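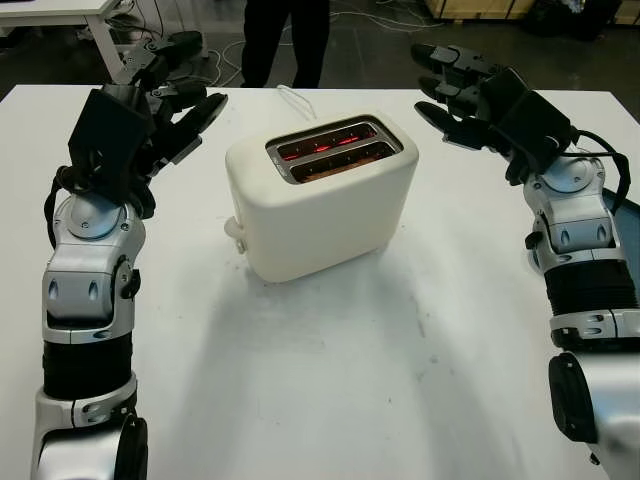 Como escolher o ponto certo do pão numa torradeira de duas fendas?
Começa-se pelo número mais baixo do botão e sobe-se um de cada vez, sempre com o mesmo pão. Eu fico quase sempre no 4 para o pão de forma, e no 2 se o pão é do dia.

2/ Escrevo isto porque na minha cozinha anterior só tinha forno e grelha. Quando mudei para Portugal, comprei a minha primeira torradeira e queimei muito pão durante todo o mês de maio. Agora já percebo um pouco do assunto e partilho com quem está a começar.

3/ O modelo branco é simples: duas fendas compridas, uma placa metálica em cima, um botão redondo pequeno de lado. Para uma pessoa ou duas chega bem. Para uma família já é preciso fazer turnos, e a manteiga espera na mesa.

4/ Com as resistências acesas em vermelho alaranjado e as fendas vazias, conto até seis e só depois ponho o pão. A minha vizinha Kanokwan diz que é perder tempo. Nós discordamos nisto já há muito e continuamos amigas.

5/ Pão congelado: vai direto do congelador, sem passar pelo micro-ondas. Uso o mesmo número e depois dou mais um bocadinho, a olhar. Se a fatia é muito grossa, fica quente por fora e fria no meio, e para isso ainda não encontrei solução boa. 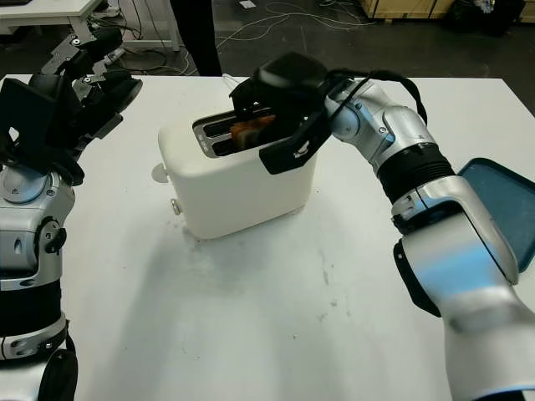
Siu-ming Wan
Autora da página Pequenos-almoços em Cowie

6/ Côdea castanha alaranjada, a aparecer um pouco acima da fenda: é assim que eu gosto. Quando a fatia fica baixa demais, desligo da tomada e espero antes de a tirar. Nunca com faca nem garfo de metal, por favor.

7/ Sobre as migalhas. A minha torradeira tem um tabuleiro por baixo, que puxo à quinta-feira à noite, com o aparelho frio e desligado. Se a vossa não tem tabuleiro, virem-na ao contrário sobre o lava-loiça e batam devagar. Na primeira vez saiu uma quantidade que me deu vergonha.

8/ Por fora passo um pano pouco húmido e depois um seco. No plástico claro tudo se nota, dedadas principalmente. Produtos com grão não uso, riscam.

9/ O Euan Buchanan perguntou nos comentários se pode torrar pão já com manteiga. Euan, não faça isso. A gordura cai nas resistências, faz fumo e pode pegar fogo. A manteiga é depois, com o pão ainda quente.

10/ Amanhã escrevo sobre o pão de centeio, que pede mais tempo e às vezes duas voltas. Se alguém souber onde se compra pão de centeio sem sementes, digam-me, o da minha padaria acabou outra vez.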